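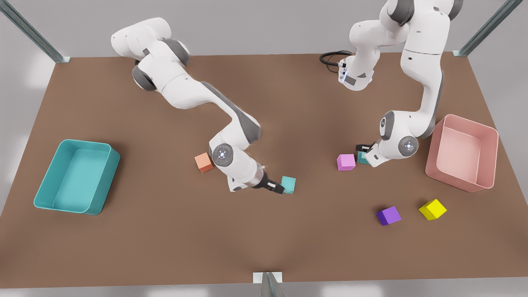

Page last changed: Friday, 16:20

Print this entry | E-mail this entry

Workshop notebook -- finishing bench, Nollgate
September
Entered by: bench 2

Linseed oil drying trial, continued. Oak offcuts from the Latlow delivery, sanded to 180 and wiped down with white spirit. Two oils under test: the Saarinen boiled linseed and the Grovadska cold-pressed raw. One coat each, rag applied, surplus wiped off after 27 minutes by the bench timer.

Boiled: touch dry overnight. Slight drag under the thumb at the end grain, none on the face. Second coat went on at 10:15.

Raw: still tacky on all faces. Expected, but the end grain is worse than in the spring batch. The rack is now nearer the outside door and the air there is cooler, so the two batches can't be compared directly. Have moved the rack back to the inner wall. Raw pieces to be left alone until they pass the tissue test -- do not put a second coat over tack, it wrinkles.

Humidity at the rack read 56 per cent this morning. The dial hygrometer by the sink disagrees with the digital one and wants checking with the salt jar before either figure is used in the write-up.

Coverage: 300 ml of the boiled did the whole first set with a little left in the tin. The raw went further but soaked in unevenly on the quarter-sawn pieces. Pale streaks along the rays, visible only at a low angle. Wiping harder did not shift them.

Cut back between coats with 320 wet-and-dry, used dry. Tried grey pad on one piece and got fibres stuck in the pores. Not repeating that.

Colour: boiled is already the yellower of the two against the bare control. Control piece is wrapped in brown paper in the drawer under the vice. Please put it back in the paper after looking at it, the last one darkened on the windowsill and was useless.

Rags: flat on the line outside, single layer, then into the water bin. Found two folded together on the stool. Don't.

To do:
Salt jar test, both hygrometers.
Tissue test on raw set, morning and evening.
Relabel rack, pencil on masking tape is rubbing off.
Order 90 mm foam brushes for the edges.
Water drop test on boiled set once the third coat is hard.

Contact: finishing bench, Nollgate workshop | Copyright Nollgate workshop | Back to top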